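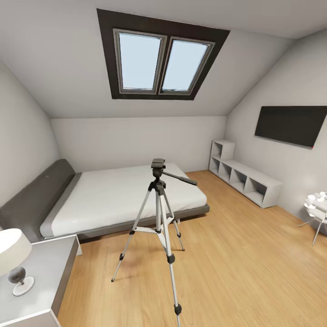

Chapter 2
A Saturday at the Open Day

Most people's first close look at a home robot comes at an open day, and that is where this book gets going too. Before any machine rolls across a real floor, its makers let it practice in rooms that exist only inside a computer, and visitors to the Halow workshop in Lutitz get to spend a whole morning with those rooms. They are ordinary places, the kind you could imagine sleeping or cooking in. An attic bedroom is a great one to start with, and it is full of small puzzles for a machine. The ceiling slopes, so a tall robot has to know where it can stand up straight. The bed is low and wide. A tripod stands in front of it on three thin, spread legs, and thin legs are much harder for a robot to notice than a big solid box. You would walk past it without a thought. By the end of this chapter you will know why a robot has to work at it!

The open day runs once a year, in May, and groups go in 15 at a time. If your class can get to one, go! If not, this chapter will take you through the visit in the same order, with the same stops. The first stop is the screen room, where the practice rooms are shown. The second is the test floor, where a robot named Stuneck does the same jobs for real, with real furniture and a real chance of bumping into it.

What makes the visit so much fun is seeing the two stops back to back. In the screen room, the guide picks a room, sets a goal (go to the shelves, say, and stop in front of them) and lets the software try. It tries again and again, with the starting point moved a little each time. One room can be used for 2000 tries before lunch, and nothing gets scratched. Then you go down the hall and watch Stuneck make one single trip across the test floor, slowly, with everybody holding their breath. It takes 20 seconds and it feels like five minutes.

Visitors tend to ask the same thing at this point – why bother with the real floor at all? It is an excellent question, and we will come back to it in Section 2.3. For now, think about what a computer room leaves out unless somebody puts it in. Carpets bunch up. Wheels slip. Sunlight moves across the floor during the day and changes how everything looks to a camera. The people who build practice rooms spend a lot of their time on details like these, and they are happy to talk about them for as long as you will listen.

Key words to watch for in this chapter: simulation, obstacle, viewpoint, path, trial.

Before you read on

Choose a room you know well and stand in the doorway. On a sheet of paper, draw the floor as seen from straight above, and mark everything that touches it. Chair legs count, and so do cables. Now crouch down until your eyes are at knee height and look again. Mark in a second color anything you missed the first time. Keep the drawing, as you will need it for the Govindasamy grid in Section 2.2, where we turn a floor into squares and plan a path from one side to the other.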